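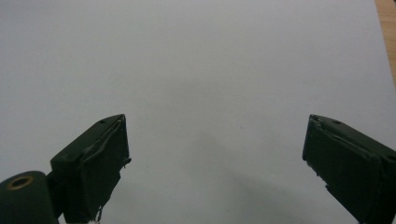 The last paper round in Worard

Mohsin Gondal has the shop open by five, and the bundles are usually on the step before him. He cuts the string, checks the slip and starts writing house numbers in the top corner of each front page with a soft pencil. Pen goes through to the next sheet, he says, and people complain.

There were 11 newsagents in Worard when he took over the lease. His is the only one that still delivers. The round covers 114 houses, mostly on the hill side of town, and takes a little over an hour by bike if the weather is kind.

Ibrahim Mohammed has done the top half since May. He is 15 and saving for driving lessons. The worst part, he says, is the letterboxes on the new doors in Robles Close, which are set low and have a stiff brush inside. "You have to fold it twice and push. The weekend ones won't go at all, so I knock."

The sums are not good. Gondal makes a few pence on each weekday paper and charges a small weekly fee for delivery, most of which goes on wages. The lottery machine and the milk pay the rent. He has put the fee up once and lost nine customers, though three came back.

What keeps the round going is partly habit. Many of the customers are over 70, and some have had the same title since they married. One woman on Ullent Road cancelled hers after her husband died, then rang a month later and asked for it again. She only does the crossword.

It has its uses beyond the news. Last winter Ibrahim noticed two days' papers still sticking out of a door and told Gondal, who rang the man's daughter. He had fallen in the kitchen and was in hospital for a week - he is home now and back to the racing pages.

Gondal's lease runs for another two years. He would like to sell the shop with the round included, and has had one enquiry so far, from a couple who wanted to know if they could start at seven.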